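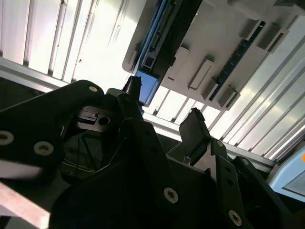 Gripper fault halts robot trial at Pledavton test centre

2022-07-31

A trial of robotic parts handling at the Pledavton test centre near Kalthorpe has been put on hold after a gripper failed to release during an overnight run and the arm pulled against a fixture for several minutes before it was stopped.

No one was hurt. The operator on shift was outside the guarding when it happened and used the emergency stop.

The centre, which is run by engineering firm Nguyen-Tran, said the arm had closed its fingers on a plastic housing and was meant to let go once the part was seated. The release command was sent but the fingers stayed shut. The arm then began its next move with the part still held and the fixture still bolted down.

Force monitoring should have cut the motion at that point. According to a notice sent to staff and trial partners, the limit had been raised two shifts earlier so that a stiff connector could be pressed home, and it was not put back afterwards. The controller logged 300 warnings before the stop was pressed, but the warnings were set to be recorded only and did not sound an alarm.

Damage was limited to a bent locating pin, a cracked housing and worn teeth in the gripper drive. The arm itself passed a joint check the next morning. It will be recalibrated before it is used again.

The centre's first look at the gripper found that a cable running down through the body had chafed where it passes between two plates. The break was partial, so the signal came and went. The same cell had completed 1,619 cycles in the trial without a failed release, and technicians had put two slow releases in the past month down to sticky parts.

Nguyen-Tran said it now believes both were early signs of the same fault. The cable was due for inspection at 2,066 cycles, a figure carried over from an older gripper with a different cable path. The new interval will be 708 cycles, and the cable will get a sleeve where it meets the plate edge.

Changes to force limits will also need a second sign-off. Any raised limit will go back to its normal setting at the end of the shift unless someone renews it. Release warnings will now stop the arm after the third in a row.

The company has checked the other two cells at the site and found light wear on one cable, which has been replaced. Those cells are back at work at reduced speed. Grippers of the same model at its Istley workshop are being checked this week, and the workshop has been told not to run them unattended until that is done.

The state safety regulator has been notified. The centre said it was not required to close the cell but chose to do so while the cable is sent away for testing.

The trial had been due to finish in October. Trial partners have been told to expect a delay, and booked sessions on the affected cell have been cancelled. Partners with parts still on site can arrange to collect them through the front office, or leave them in storage at no charge until the cell reopens.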